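Preguntas frecuentes sobre la recogida de demostraciones

Soy Mavis Crenshaw y coordino las sesiones de ropa en Briria. Cada vez que entra gente nueva me llegan los mismos correos, así que he juntado aquí las respuestas (¡leedlas antes de escribirme, por favor!).

¿Tengo que saber programar?
Para nada. Si sabes doblar una camiseta ya traes lo más difícil de casa. Las pinzas de mano las pillas en una tarde, y yo misma tardé más en aprender a ponerme bien la correa que en doblar con ellas.

¿Qué es un episodio?
Una tarea completa, desde que la prenda está en la mesa hasta que sueltas las dos pinzas y te quedas quieto. Si paras a la mitad para rascarte la nariz, no pasa nada, pero márcalo con una nota y seguimos.

¿Cuántos episodios lleváis?
De camisetas, 846 válidos. De toallas, 339, que es poquísimo y me tiene un poco desesperada. Si te da igual una cosa que otra, ¡apúntate a toallas!

¿Cuánto dura un turno?
Bloques de 30 minutos con descanso en medio. Al principio las manos se cansan de apretar el gatillo, y a partir de ahí los agarres salen flojos y los datos también.

¿Doblo siempre igual?
El orden de los pliegues sí, el de la hoja que cuelga junto a la mesa. La posición inicial no: mueve la prenda un poco, gírala, déjale alguna arruga. Priya Doucet, que entrena el modelo, me insiste mucho en esto, porque cuando todas las camisetas empezaban clavadas en el mismo sitio el sistema se perdía con cualquier desplazamiento de nada.

Se me ha escapado una esquina. ¿Borro el episodio?
¡No! Vuelve a cogerla y termina. Las correcciones nos vienen de maravilla, siempre que sean tranquilas. Lo que sí descartamos es soltar las pinzas y arreglarlo con los dedos.

¿Hay que estirar mucho la tela?
Lo justo para que no cuelgue entre las dos pinzas. Si ves que arrastras el paño de la mesa, te estás pasando. Y ya que estamos: revisa el paño antes de cada bloque, que con tanto tirón se va moviendo.

¿Puede haber gente por detrás mientras grabo?
Sí, la sala es compartida y no vamos a echar a nadie. Solo pedimos que no metan las manos en tu mesa.

¿Puedo traer mi propia ropa?
Me encantaría, sobre todo prendas lisas de colores que no tengamos. Pásaselas antes a Otis Dvorak para que las dé de alta, y te las devolvemos al acabar el lote.

¿Cuándo sé si mis episodios valen?
Fasil Abdella los revisa los lunes. Si te rechaza alguno te pone el motivo en la hoja, y si no lo entiendes, pregúntale, que contesta rápido.

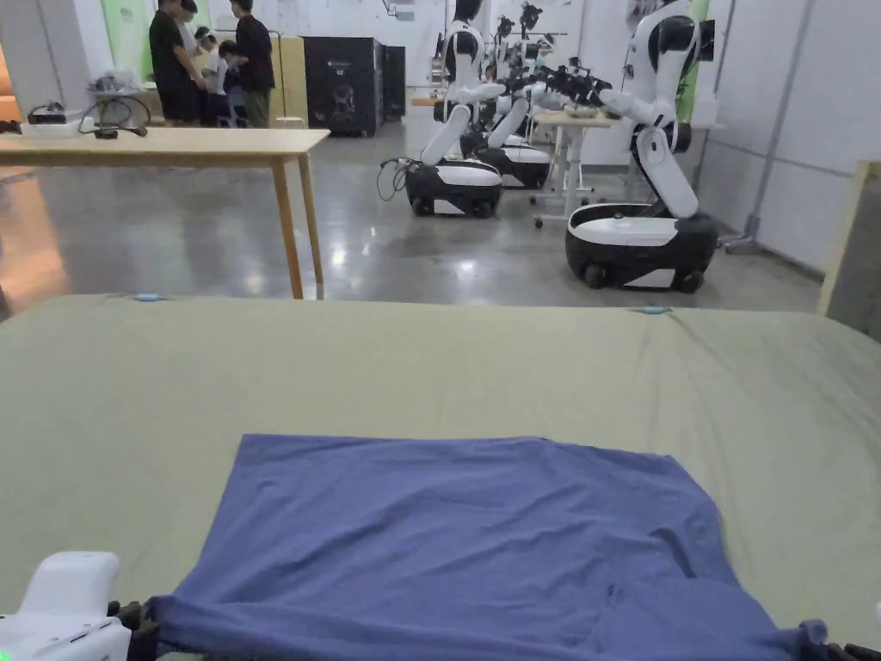
Camiseta extendida sobre el paño verde, con una pinza en cada esquina.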